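4.3 Running the hand-held gripper table on an open day

Read sections 4.1 and 4.2 first. The steps below assume that the grippers are charged and that the visitor table has been put in place.

Setting up the table

1. Place the table so that visitors can reach it from one long side and the demonstrator from the other. Leave a clear way to the door.

2. Switch on all the ceiling lights. Leave them on for the whole visit, even if the room gets sun.

3. Check that the gripper has at least 30 GB of free storage. One full session at the Bitevwood open day used 27 GB.

4. Wipe the lens with the dry cloth from the case. Do not use spray.

5. Put on the gloves before you pick up the gripper. Fasten the cuff over the sleeve, not under it.

6. Hold the gripper over the table and open the live view on the laptop. The tabletop should take up the middle of the circle. The black border round the circle is normal and cannot be turned off.

Note: The lens is very wide. Straight lines such as table edges and ceiling seams will look bent, and people standing well to the side will still be in view. Tell visitors this before recording starts.

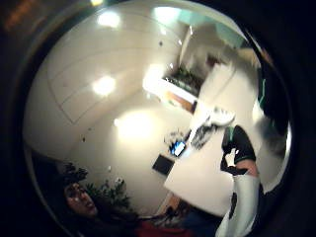

Issue 3, page 27

With the gripper held at working height, the view takes in the white tabletop with a phone lying on it, a gloved hand reaching in on the right, and a person in glasses at the lower left. The ceiling lights show as well. If your own view has no ceiling in it, the gripper is tilted too far down.

Showing the task

7. Pick up one soft item and put it down again, slowly. Say what you are doing as you do it.

8. Repeat with a flat item. Flat items are harder to grip – slide them to the table edge first.

9. Let the visitor try. Stay within arm's reach.

10. Press the side button once to stop. Wait for the tone before putting the gripper down.

Caution: Keep fingers out of the jaws while the trigger is held. Children must not use the gripper without an adult beside them.

Caution: Do not lift glass, hot drinks or anything heavier than 300 g.

After the visit

11. Copy the recordings to the Lorente drive and note the session number on the sheet. Bitevwood was session 434.

12. Delete any recording a visitor has asked you to remove. Do this the same day.

Questions about the table layout go to Ngan-ling Lu. For spare gloves and cuffs, ask Kam-wah Tang before the November visits – the small sizes run out first.

Section last changed: Monday, October 26, 2020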